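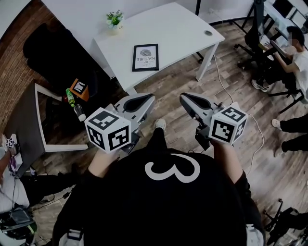

A Desk Worth Keeping Clear

White desks show everything, and that is the main argument for owning one. A plain rectangular top on slim legs makes a small workroom feel bigger, and the grommet hole keeps cords in one place.

Farkholm, which furnishes shared offices, allows two things on each top – a framed print and a potted plant. Bottles go on a side table. Bags go on the floor.

Brick walls help too. They take the chill off white furniture, and a big floor cushion gives people somewhere to sit between jobs.

Related
Small Plants for Dry Offices
Vosel Shelving, 3 Ways
Floors That Look Like Wood

© 2018 Urnine Magazine | Contact | Back to top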